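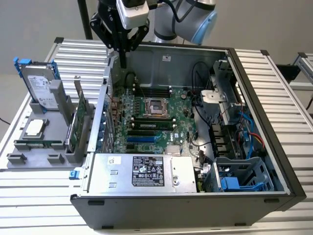
Furkbridge sold their left back in December and I still hadn't made up my mind about it by the end of the season. The fee was never published, so most of what you read is guesswork. He played 400 minutes before he left and they were decent minutes. What bothered me was that the squad went on with a gap in it, like the desktop on its side with the side panel off and the CPU socket sitting open and empty. There's plenty around it, memory slots and so on, but you can't ignore the hole in the middle. Furkbridge put a center back out there for 6 games and conceded in all of them.

The club's statement said the money would go toward the training ground. Maybe it will. I've had a season ticket long enough to remember the last time they said it, and the back field still floods.

Fosgate did things the other way. They kept everybody, took on a loan from Lallemau, their main sponsor, and finished two places above us. I don't know how they plan to pay it back. Their average gate is up by 800, which helps, but it won't cover a wage bill like that.
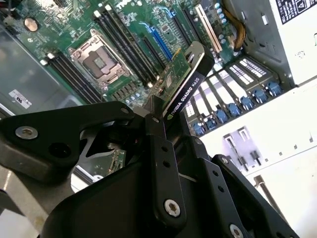

Now we're being linked with Oshima, the winger. He's quick and he can cross with either foot. I'd still rather see a full back come in first. The position needs someone who fits it, the way a graphics card has its metal bracket facing the rear of the case, and a winger asked to defend doesn't fit. We tried that 2 seasons ago and lost the derby by it.

The first friendly is away at Fosgate. I'll probably drive over if the weather holds.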